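4. Setting up the sorting bins

OK, the frame is bolted down and the Skeritz side panels are on, so now we get to the part I like best – the bins! I've put together more of these Drokari bin sets than I care to admit, and the steps below are the order I use every time.

Before you start, clear the floor on both sides and put your gloves on. The sheet-metal edges come out of the box sharper than they look.

1. Lift the first bin into the front bay. Get somebody to take the other end if you can (I did it alone once and my back complained until March).

2. Set the second bin behind it so the two meet along one shared edge. Push until they're snug all the way across. If you can slide a coin into the gap, pull the back bin out and try again.

3. Fit the floor bolts finger-tight, check that the bin sits level, then go around again and snug them up. Stop at 9 on the driver's clutch. Any higher and you'll dimple the floor.

4. Run your hand (gloved, please) down each sloping wall and feel for burrs. File off whatever you find and wipe out the filings.

CAUTION: Keep everyone's hands out of both bins whenever the cell is powered. Switch off and lock out first, even if you only want to grab one bar.

5. Load your bars. Start small, with a few of each color, and spread them out on the floor of the front bin. Leave some lying at odd angles – a mixed layout is a better trial than a tidy row.
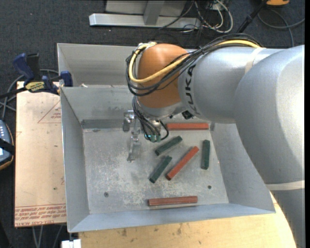 Fig. 4-2. Green and red bars laid out in the near bin.

Note: Scratches and pale scuffs on the floor are fine. I only swap a floor plate once it starts to catch on the bars, and the Plistutier spares list has the plate under item 70.

6. Check the back bin for scraps and pick them out before your first run. After that I do it at every shift change, along with a quick sweep of the corners.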